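Bench help wanted at Pistel, Cilham workshop
Posted 2025-01-06

We're a small shop that takes in retired office computers, opens them up, and gets them ready for a second life with schools and families around Cilham. January is when the offices clear out their closets, and we could really use two more pairs of hands at the benches!

You don't need a degree or a certificate. If you've ever taken the side off an old tower just to see what was in there (and maybe had a screw left over afterward), you'll feel at home. We'll teach you the rest, and we're patient teachers, even on a busy morning.

What you'll be doing

Most of the work is with desktop towers laid on their sides with the panel off. You'll take out and refit memory, clean heatsinks, check power supply labels against our parts list, and sort screws into the right bins, which takes longer than you'd think. You'll also handle processors and their sockets, and for those we ask for clean, steady fingers and no rushing at all.

Inside a tower, you'll want to get comfortable with:

- the CPU socket and the metal bracket that holds the chip down
- memory slots and expansion slots
- drive bays and their clips
- the power supply and the label on top of it
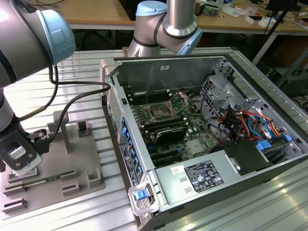 Hours and pay

The post is part time, two days a week, and pays $200 a day. Lunch is on us, and the coffee is better than it used to be.

How to apply

Drop by the front desk at 58 Velus Street, or leave us a note there with a few lines about yourself and anything you've ever fixed. We'd love to meet you.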